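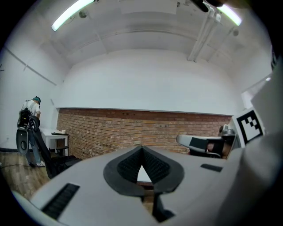
Home Shop Spares Delivery Trade Contact
Search products or part numbers Go
Filed under: Ceiling lights / Workrooms and basements

Trasum Tube Light for Vaulted Ceilings

A vaulted ceiling is a lovely thing until you try to fasten something straight to it. The ceiling curves, the light does not, and the gap at each end collects whatever happens to be flying through the room that summer. Most people solve this with a stack of washers and some language. The Trasum comes with brackets.

It is a plain fluorescent tube light in white, made for rooms where brick, plaster and a rounded ceiling all meet and somebody still has to get work done. It won't make the place romantic. It will let you find the screw you dropped.

How it mounts

Each light hangs from 2 swivel brackets, one near each end, and each bracket tilts on its own. You fix the brackets to the ceiling first, set the angle, then clip the body on. The brackets tilt up to 20 degrees, enough for the gentle part of most vaults. If yours is steeper than that down by the walls, mount the light higher up or run it lengthwise along the vault, where the ceiling behaves almost like a normal one.

On a paneled ceiling, find out what is behind the panels before you drill. Thin panels need to be fixed through to something solid. The screws in the box are for wood. We used to include plugs for masonry too, but everyone's masonry was different and everyone wrote to tell us.

Wiring

The cable comes in through the end or the back. Use the end entry if you're running surface conduit, and you probably are if the room is old. White conduit on a white ceiling disappears better than you'd expect, provided it goes somewhere with conviction. A pipe that wanders diagonally will always look like a pipe that wandered, but it will carry the power just the same.

If there's a ledge where the plaster stops and the brick starts, it is very tempting to lay the cable along it. Please put it in conduit or trunking anyway. Ledges are where people leave coffee.

Have the light connected by a licensed electrician. Power off at the panel, every time.

About the light itself

The tube gives a cool white light, good for benches, storage and anything with small parts. Red brick soaks up a fair amount of it, so a room that is mostly brick may want an extra light. White plaster does the opposite and throws it back at you. Where you have brick below and plaster above, put the lights up in the white part and let the ceiling help.

You can hang the Trasum bare or add the Weldu clip-on diffuser, sold separately. Bare is brighter. The diffuser is kinder to anyone who looks up a lot, and it keeps the moths at a respectful distance.

In the box

Light body, white, with tube
2 swivel brackets
Wood screws
End cap and back cap (one of them will be left over, it's fine)
Instruction sheet, with drawings by someone who has held a light over their head before

Details

Bracket tilt: up to 20 degrees
Hole for cable: 17 mm, end or back
Finish: white enamel
Use: indoors, dry rooms only
Dimmable: no. It has two moods, on and off.

Goes with

Weldu clip-on diffuser
Pruline white surface conduit, with bends and clips
Heteo pull cord switch, for rooms where the wall switch was put behind the door

Notes from the workshop

Old tubes don't belong in the household trash. They contain a little mercury, so take them to your local drop-off point, ideally in the sleeve the new one came in.

Mounting is easier with a second person. One holds the far end, the other does the clipping, and both can have an opinion about whether it's straight. Against a curved ceiling it will look slightly off from at least one corner of the room. Check it with a level, then stay out of that corner.

Orders placed before noon leave the same working day. Tubes are packed in a rigid sleeve — keep the sleeve if you think you may want to return the light.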